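Smart thermostat with no C wire, keeps dropping offline

purnow_dave
Posted August 25, 2026
Put a Fanix thermostat in last week and it goes offline two or three times a night. Old one was a battery Grinden. There are four wires at the wall: R, W, Y and G. No C. The furnace is 36 feet away through a finished ceiling, so I'd like to avoid pulling new cable. Anybody run one of these without the C wire?

hallway_switch
You need the C wire. It steals power through the heating circuit otherwise and the battery never charges right. Get a 24 volt plug-in transformer for $40 and be done with it.

Soo-ah Kong
I disagree with the plug-in, at least as a first step. Pull the old thermostat plate off and look behind it. Mine had a blue wire wrapped around the cable and tucked in the wall. I connected it in May at both ends and haven't had a dropout.

purnow_dave
Just looked. No spare, four wires only.

Soo-ah Kong
Then use an adapter kit at the furnace board. Rizvi makes one that works with four wires. Turn off the breaker first and take a photo of the board before you move anything.

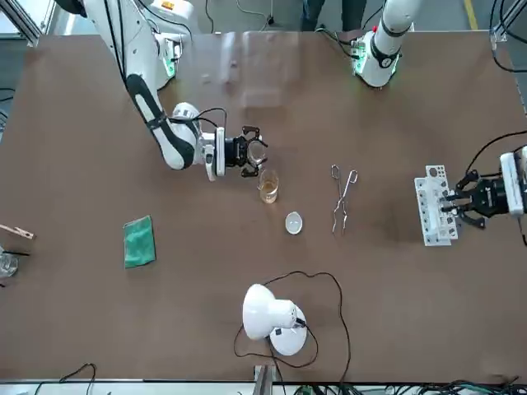 The adapter goes between the board and the thermostat cable, and you keep the fan control. Giving up G for a C wire works too, but then you can't run the fan by itself.

hallway_switch
Still say the plug-in is easier. No opening the furnace.

purnow_dave
There's no outlet near the thermostat, so that would mean a cord down the wall. Ordered the Rizvi kit – should be here Friday.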